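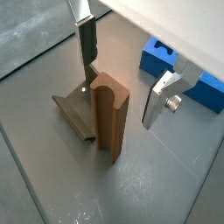 About the Clidimside Playhouse

The Clidimside Playhouse is a professional theater company presenting new and rarely staged plays for audiences in Clidimside and the surrounding towns. The company produces 6 mainstage productions each season, along with a reading series, a touring show for schools, and a summer training program for young performers.

Our Mission

The Playhouse exists to bring new writing to the stage and to keep live theater within reach of everyone in the region. We commission work from playwrights at every stage of their careers, and we ask that each commissioned play receive a full production within 2 seasons of its first public reading. Plays that are not ready at that point return to the reading series, and the writer continues to be paid for development work.

Our History

The company was formed by a group of actors and teachers who had been performing in the dining hall of the former Kotinmont Hotel. Their early seasons were made up mostly of one-act comedies, played on a raised platform with the audience seated on three sides. When the hotel closed, the company moved to a grain merchant's building on Ruvov Street, where it remains today. The thrust arrangement was kept, and it continues to shape how our directors and designers approach each script.

The Ruvov Street building was converted in stages. The auditorium opened first, with dressing rooms in what had been the weighing office. The rehearsal hall on the upper floor followed, and then the scene shop, which allowed the company to stop renting space across the river. To date the Playhouse has presented 63 world premieres, several of which have gone on to further productions elsewhere.

The Theater

Our auditorium seats 168 patrons, and every seat is within seven rows of the stage. The lobby, box office and auditorium are on the ground floor and may be entered without steps from the Ruvov Street doors. Wheelchair spaces are available in the front and rear rows and should be reserved through the box office when tickets are purchased. Listening devices are available at the coat check at no charge. At least one performance of each mainstage production is interpreted in American Sign Language, and large-print programs may be requested at any performance.

The Upadhyay Studio, located above the lobby, is a flexible room used for rehearsals, readings and classes. The studio is reached by stairs or by the elevator next to the coat check. It is also offered to local music, dance and theater groups at a reduced rate when it is not needed for our own work. Applications for studio use are accepted each October for the following calendar year.

Artistic Leadership

Ashok Ahuja serves as Artistic Director. He joined the Playhouse as a stage manager and later directed for the touring company before his appointment to his present position. Under his direction the company has added a second commissioning award, extended the run of each mainstage production by one week, and introduced pay-what-you-can previews. Mr. Ahuja selects the season in consultation with the literary office and the resident acting company.

Education and Touring

The touring company visits elementary and middle schools throughout the district with a short play written for classroom or gymnasium performance. Each visit includes a discussion with the actors and a study guide prepared with local teachers. Schools that are unable to meet the full fee may apply for assistance from the Kotinmont Fund, which was established by the founding members.

The summer program accepts students entering grades eight through twelve. Participants study acting, voice, stage combat and technical theater, and present a play in the main auditorium at the end of the session.

Script Submissions

The literary office reads full-length plays that have not received a professional production. Writers may submit one script per season, together with a synopsis and a character list. Musicals, adaptations without documented rights, and plays for more than eight actors cannot be considered at this time. All submissions receive a written reply, normally within roughly six months.

Support and Contact

The Playhouse is a nonprofit organization supported by ticket sales, individual gifts and grants. Questions regarding tickets, group rates and accessibility should be directed to the box office, which opens at noon on performance days and remains open until the end of intermission. Inquiries about the studio, school visits and the summer program are handled by the education office.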